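Voletitz desk stapler: do you need to replace the one you have?

Reviewed by Wael Badawi, August 2019

I have been suspicious of "premium" staplers for as long as people have been trying to sell them to me. A stapler bends a bit of wire. The cheap ones bend it well enough for years, then get lost when somebody moves office. So when the Voletitz arrived, black with a lot of chrome on it and priced at nearly three times what I paid for my old one, I was not in a generous mood.

The shop page had 471 reviews, most of them five stars, and a fair number of those had plainly been written on the day the parcel came. I gave it longer. I have been using it since December alongside two I already had: the Fenport, which is blue and white, and the Sæther, a cream one with a beige rounded top. All three take the same standard staples, which made swapping between them easy.

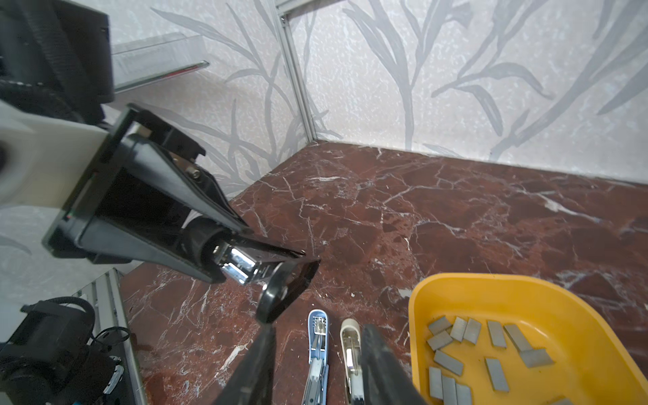

Build and feel

The chrome head is the first thing people remark on and the thing I like least. It is shiny, it looks smart in a shop, and it picks up fingerprints as soon as you touch it. I wiped it down for the first week and then stopped bothering.

The rest is better than I expected. The spring is firm and there is no sideways wobble in the arm. My Fenport has developed a slight lean over time, so that the odd staple goes in crooked, and the Sæther was never all that straight to begin with. On the Voletitz the legs fold flat and level, at least on ordinary paper.

The base is a disappointment for the money. On wood it stays where you put it. On polished stone it creeps forward a little with each press, and I ended up holding it with my other hand. The Fenport does the same, but the Fenport cost very little.

Stapling

On two to ten sheets I could not tell you which of the three had done the job without turning the corner over to look. If that is the sort of stapling you do, stop reading and keep your money.

At fifteen sheets the Voletitz pulls ahead. It goes through with one steady push, where the Sæther wants a thump from the heel of the hand. At twenty, the number printed on the box, it is hit and miss. I had several where one leg came through and the other curled up underneath. The makers say twenty. I would say seventeen and be happy with that.

Jams have been rare. I worked through a full box of 1,000 staples with only a couple of sticky moments, both with the cheap staples that come bundled in the packet. With decent ones I had none. Clearing a jam is fiddly, though. On the Fenport you open the top and the whole channel is there in front of you, so you can poke the bent staple out with a pencil. The Voletitz opens less far, and I have big hands.

Where it lives

The maker makes a great deal of the "compact footprint", so I tried it in the places where staplers get put in a small workspace. It went on the clear plastic shelf on the left wall, and it went in the white wire basket on the right, the one held up with cable ties. The shelf is the better home. You can see from any angle whether the stapler is there, and you can lift it out with one hand. In the basket the nose kept finding its way into the mesh, and I had to wiggle it free – a small thing, but it was a small thing every time.

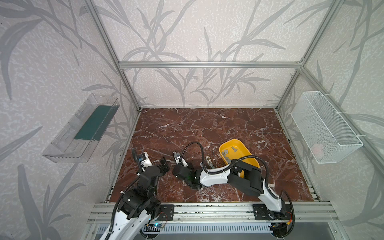

Loose staples are the other matter. Whatever you buy, you will drop some when you refill, and on a dark reddish-brown marble top with pale veins running all over it a silver staple is very hard to find. I now refill over a yellow plastic tray, a shallow thing shaped like a scoop, and tip the strays back into the box from there. It came from a hardware shop in Pelincombe and has done more for my temper than any of the staplers.

Refilling the Voletitz is otherwise painless. The magazine slides out smoothly and takes a full strip. It doesn't snap back on your fingers either, a trick the Sæther is still very fond of.

Value

Here I am still not persuaded. The guarantee is long, but you have to register for it, keep the receipt and pay the return postage, and I would guess most buyers will do none of those. Spare parts are mentioned on the leaflet. I asked for the price of a replacement spring and have had no reply.

If you staple thick reports every day, the firm spring and straight legs are worth having, and you may get on with it very well. For letters, receipts and the odd school form, the Fenport does the same work and is easier to clear. I have left the Voletitz on the shelf for the fat documents and gone back to the blue and white one for everything else.

Three stars out of five. It would be four with a grippier base.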